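I caught up with Declan Lenihan over a video call that was supposed to last half an hour and ran well past that, mostly my fault (I kept asking about the fishing). Declan is one half of the tiny studio behind Bundus, the slow, rainy management game about running a ferry between islands that has eaten most of my evenings since May.

He makes it with Ultan Ní Chonaill, who writes the music and all of the passenger dialogue. "Ultan is the one with taste," Declan told me. "I'm the one who spent 5 weeks on ropes."

The ropes are great, by the way! If you've played it you know the little sag they get when the tide goes out.
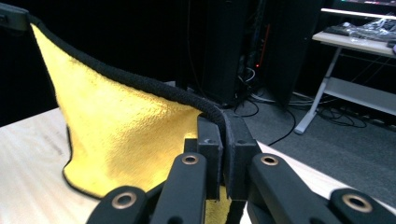

Starting with a bus

The ferry wasn't in the first version at all. Declan had a prototype about a country bus route, built while he was still doing contract work for a puzzle studio called Cestari, and he says it was dull in a way he couldn't fix. "You drove, you stopped, you drove. I showed it to Ultan and got a very polite email back."

What changed it was water. On a ferry you can walk around, talk to people, burn the soup, and the boat keeps going. They threw out the road, kept the timetable screen, and the old bus driver became Captain Otley, who still complains about traffic if you catch him early in the morning.

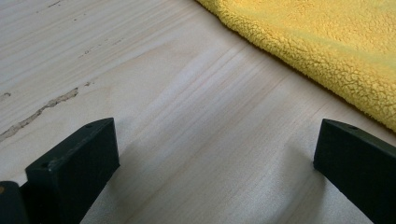 I asked about that timetable, since half the players I know love it and the other half have begged for a way to skip it. Declan laughed for quite a while. "I get the emails. I'm in the first half, so I lose every argument about it at home." There's a patch coming that lets your first mate fill in the weekday crossings, and you'll still have to do the weekends yourself.

Then there are the passengers. The game has 332 of them, each with a name and a reason to travel, and Ultan wrote every one. Some only show up in fog. I told Declan I'd never met the piano tuner and he wouldn't give me even a hint, which I thought was mean.
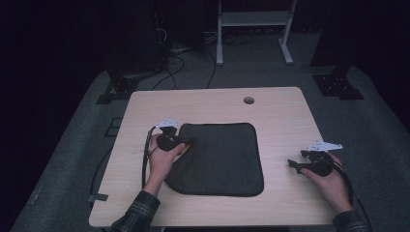 He was more open about money. The two of them turned down a publisher early on and went with an advance from Le Goff, a small label that mostly puts out soundtracks. It covered the winter and not much more. "We had 200 people in the first playtest and I think I knew a quarter of them. You can't learn much from your cousins."

Their second playtest was all strangers, and that's when the fishing went from a button you hold down to the strange, fiddly, wonderful thing it is now.
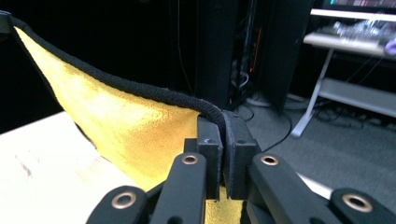
So what's next? More islands, he hopes, and a night route with its own crew. I pushed for co-op and got a long sigh. "Two people steering one boat. Ultan and I can't share a spreadsheet."

He had to go after that, as there was a bug with the gulls.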